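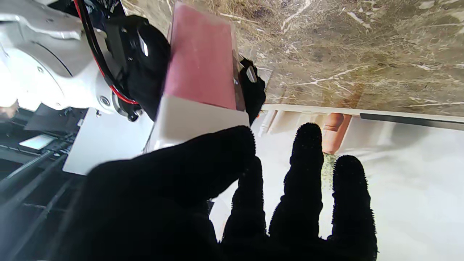 Josefina Gallardo wrote in to ask whether she could run the Murker bench with one arm and add the second later. Yes, you can, but I'd start with both if the budget stretches. Handing a thing over and holding it steady are most of what our customers end up teaching.

Murker two-arm teaching bench

I've been building these at Stomness for a while now and I'm still fond of them! You get two white arms, two black hands in fabric gloves, wrist cameras and one fixed camera looking at the worktop. You drive the arms yourself, do the job the way you'd like it done, and the bench saves every go as an example your system can learn from.

The glove fabric took ages to settle on (bare fingers kept skating off anything smooth). See-through tubs are still hard work, so please practise with them early, before you've recorded 100 tidy goes with a cardboard box.
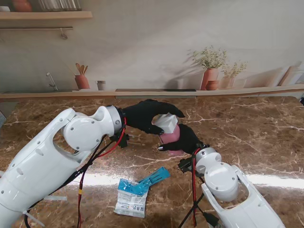

What comes with it

Both arms and hands, cabling, the cameras, a spare pair of gloves and our Drarnarach recording software. The worktop and the printed kitchen backdrop are extras. Drarnarach saves all the camera views on one clock, and you can bin a bad go with a foot pedal, mid-task if you like.

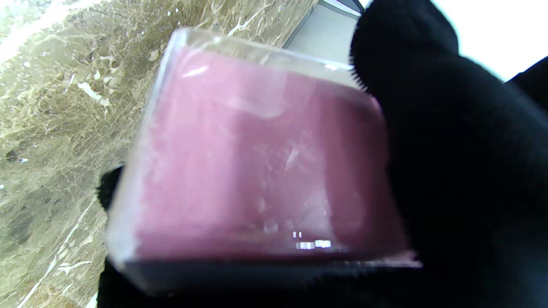
Disk space goes faster than you'd think, so I fit 2000 GB as standard. Wrist views get saved at full size unless you say otherwise. I wouldn't shrink them, as small shiny things turn to mush and then your model has nothing to go on. Keep the fumbles as well, if you recovered from them! Tag them and decide later.

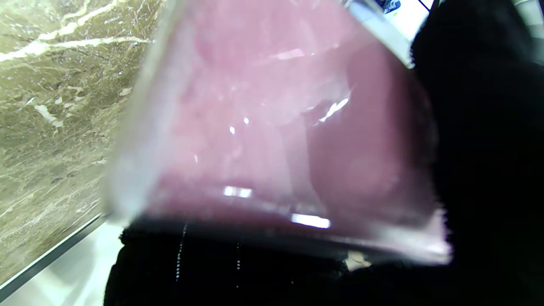
Nélida Salinas reckons 12 goes per object before moving it somewhere new is plenty, and that people wait far too long to change the layout. I do 19 myself, mostly out of habit, but she may well be right.

Lead time is quoted when you order. The Zúñiga floor stand is sold separately and needs two people to lift.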